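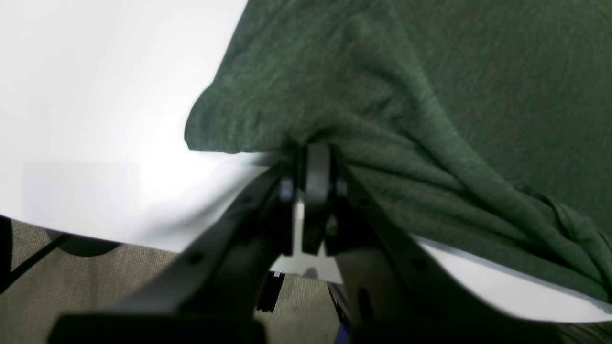 Dark green heathered fabric on a white tabletop.

Washing and Drying Dark Towels: Procedure for Shared Laundry Rooms

Scope

The procedure covers dyed cotton and cotton-blend towels in dark shades (green, navy, charcoal, brown, black) washed in front-loading machines. It does not cover white towels, which go through the hot cycle, or microfiber cloths, which have their own sheet. The Isville linen store holds 2,886 towels at the last stock check, most of them dark, and the settings below are the ones in use there.

Dark towels fail in three ways. The dye fades, the pile goes stiff, or the cloth stops taking up water. Fading comes mainly from heat and abrasion. Stiffness and poor absorption usually come from residue: detergent that was never rinsed out, fabric softener, or mineral deposits from hard water. A towel can look fine and still be loaded with residue, so color alone is a poor guide to condition.

What you need

Liquid detergent without optical brighteners
White vinegar, 5% acidity
A measuring cup marked in milliliters
A luggage or kitchen scale
A plain white cotton cloth for the bleed test
A clean table or other flat surface for inspection and folding

Powder detergent is acceptable in warm water. In cold water it may not dissolve fully and can leave pale streaks on dark pile.

Step 1. Test for dye bleed

Do this for any new towel and for any batch bought from a different supplier. Wet one corner of the towel with warm water. Press the white cloth against it firmly for a minute, then let the cloth dry and check it in daylight. A faint tint is normal on new stock. If the mark is strong, wash the batch separately and repeat the test after each wash until the cloth stays clean.

Salt and vinegar do not fix modern dyes. Soaking new towels in either one before the first wash is a waste of time, although vinegar has a use later on.

Step 2. Sort by color and by pile

Dark towels go with dark towels. Keep them away from fleece, flannel and anything new in a light color. Fleece sheds, and the lint shows on dark green and black more than on any other shade.

Sort by thickness as well. Thin hand towels dry well before bath sheets, and a mixed load leaves either overdried hand towels or damp bath sheets. Close all zippers and hook-and-loop tabs on other items in the load, or leave those items out.

Step 3. Inspect the edges

Lay each towel flat and check the hem, the corners and the area next to the hem. A loose loop can be cut level with the pile using small scissors. Do not pull it. Pulling draws out the neighboring loops and leaves a visible line across the cloth. Broken hem stitching should be repaired before washing – an open hem frays quickly in the drum.
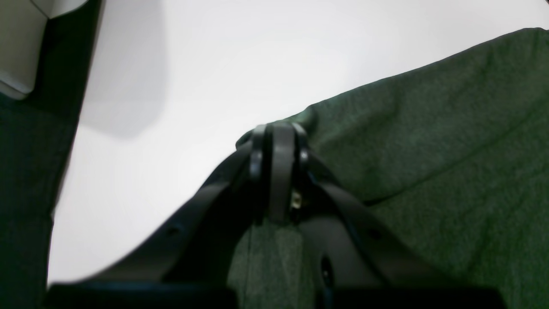

Step 4. Load the machine

Weigh the dry load. The Ukmont front-loaders should be filled to three-quarters of rated capacity for towels and no further. Towels take up a lot of water, and a full drum leaves too little room for them to move. The result is poor rinsing, and rinsing is the part of the cycle that matters most for softness.

Put towels in singly and loosely. Do not load them folded or rolled.

Step 5. Set the wash

Temperature: warm, 104°F. Use cold for the first wash of new dark stock.
Cycle: normal or cottons. Avoid the heavy-duty cycle unless the towels are badly soiled.
Detergent: half the amount printed on the bottle for a full load. Increase only if the water is hard.
Softener: none.
Rinse: select extra rinse.
Spin: 1,000 rpm.

A faster spin removes more water but presses the pile flat against the drum. The lower setting adds a little to the drying time and gives a better finish. If your machine has no setting at this exact speed, take the next one down.

Step 6. Strip residue when needed

Carry out this step only if a towel feels stiff or fails the drop test. For the drop test, lay the dry towel flat and let one drop of water fall on it. The drop should sink in within a few seconds. If it sits on the surface, the towel has residue in it.

Run a warm cycle with no detergent. Pour 200 ml of white vinegar into the drum before the final rinse, or into the softener compartment if the drum cannot be opened mid-cycle. Do not combine vinegar with chlorine bleach under any circumstances. The mixture gives off a toxic gas. Check that the dispenser drawer holds no bleach from an earlier load.

Repeat the drop test after drying. A second pass is sometimes needed for towels that have been washed with softener for years. Some machine makers advise against regular use of vinegar on account of the rubber seals, so check the manual first.

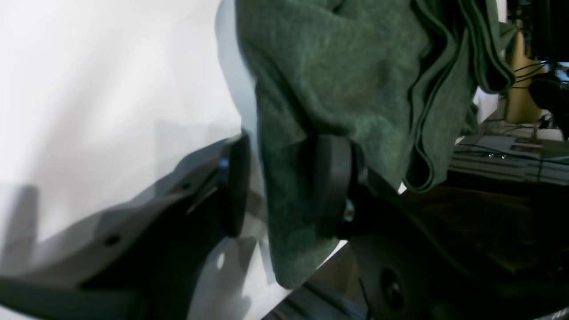 Textile Care Department, Isville

Step 7. Shake out and dry

Remove towels as soon as the cycle ends. Take each one by two corners and snap it several times. This raises the loops flattened in the spin and has more effect on softness than any product added to the wash.

Tumble dry on medium. A load dried to this procedure takes about 2 hours in the older Gekik dryers. Clean the lint screen before every load. Stop the dryer when the thickest hem is dry to the touch, and do not run an extra period to be safe. Overdried cotton feels harsh and sheds more lint.

For line drying, hang towels in the shade. Direct sun fades dark dye unevenly, and the outward-facing side goes first. Ten minutes in the dryer on low after line drying will loosen the pile.

Step 8. Fold and store

Let towels cool flat before folding. Fold in thirds along the length, then in half and in half again, with the folded edge facing the front of the shelf. Place clean stock at the bottom of the stack and take from the top, so that use is spread evenly.

Do not store towels in closed plastic. Residual moisture has nowhere to go, and a musty smell can develop even when the cloth felt dry.

Troubleshooting

Pale streaks after washing: undissolved detergent. Rinse again in warm water, then reduce the dose.
Musty smell: towels left in the drum, or a dirty door seal. Wipe the seal, run an empty hot cycle, then rewash the load.
Orange or pink spots: usually contact with benzoyl peroxide in skin products. The dye is gone and washing will not restore it.
Heavy lint: normal for the first few washes. If it continues, check for overdrying.

Procedure written by Stela Barbu. Spin and drying settings checked by Mircea Preda. Last revised 1 August 2026.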